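4.3 Clearing and setting up the small-items table

This section explains how to prepare the table for the sorting of small personal items: cases, tubes, covers and similar things. Please read it completely one time before you begin. The person who sets up the table is also the person who signs the sheet at the end.

What you need:
- one table from the Melnyk series, cream top
- one soft cloth and one bottle of Pandari surface cleaner
- the tray list (form 46)
- a pencil, no pen

Preparing the tabletop

1. Stand the table with its long side to the white wall. Leave enough space that your hand can pass behind it.

2. Check the seam in the tabletop. The seam divides the top in a narrow rear part and a larger front part. Both parts must be at the same height. Put your finger across the seam and move it slowly from left to right. If you feel a step, loosen the two screws under the rear part, press the top level and tighten the screws again.

3. Clean the top with the cloth. Clean also in the seam, where crumbs and small pieces of paper collect themselves.

Note: Do not pour the cleaner directly on the tabletop. It runs into the seam and stays there. Put it on the cloth.

4. Line up the waiting items along the rear edge. Keep the front part for the item you are working with now.

5. Take one item from the rear edge and place it in the middle. If the item has a lid, open it completely and let the lid stand toward the wall.

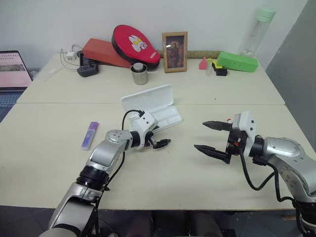 6. Look into each compartment of a case before you write something on the list. Long recesses are easy to forget, as they are often the same color as the rest of the tray. Small things which belong to the case stay in the case.

7. Slim containers are kept to the left, with free space on every side. They roll easily when the table is touched. If a container is translucent, you can often see if something is inside without opening it. If you are not sure, write "not opened" on the list.

Caution: Do not close a lid by pressing on its middle. Thin lids can break at the hinge. Hold the lid at both front corners and bring it down slowly until you feel the resistance, then press one corner and after that the other.

8. When you are finished with the item, return it to the rear edge, or put it in the Narnico box if it is marked with "out" on the list. The box holds 14 items of normal size. Please do not put more in, even if it seems there is place.

Handling phone cases and covers

Phone cases need a little more attention than the other items. The soft ones take dust very fast, and on the frosted ones you see each fingerprint only when you hold them against the light.

1. Lay the phone case flat on the tabletop, with the short end to you. It must not lie over the seam.

2. Check the raised rim all the way round. Begin at the near short end and follow the left side. Write down any tear or soft place. A rim which is only a little bent can be left under a flat book for around 2 hours.

3. Check the corners. They are the first place where a case becomes loose.

4. Wipe the surface with the dry side of the cloth. For a matte surface use no cleaner at all, it can leave a shiny mark that does not go away.

Note: Clear and frosted cases are sorted together under "light". In the old version of this guide they had separate lines, and some printed lists still show this. If you have such a list, use the first line for both and strike out the second.

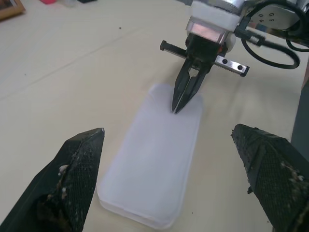

Flemport Lost Property and Reuse Department
Set-up guide, section 4 | Revised July 2, 2026

5. Lift the case by its long sides. Do not pull it over the table by one corner, the rim can catch dirt from the top.

6. Cases without damage go back to the line at the rear edge. Damaged cases are written on the list with the letter D and placed in the Narnico box.

Finishing

1. Compare the line of items with the tray list. Every item must have one entry.

2. Wipe the front part of the table again.

3. Sign the list and leave it in the folder of Amrit Boychuk. When the folder is full, a new one can be requested from Sławomir Duda, who also has the spare cloths and the replacement screws for the tables.

Caution: Do not store the Pandari bottle on the table overnight. Its place is the lower shelf, with the cap closed.

For oversized items see section 4.4.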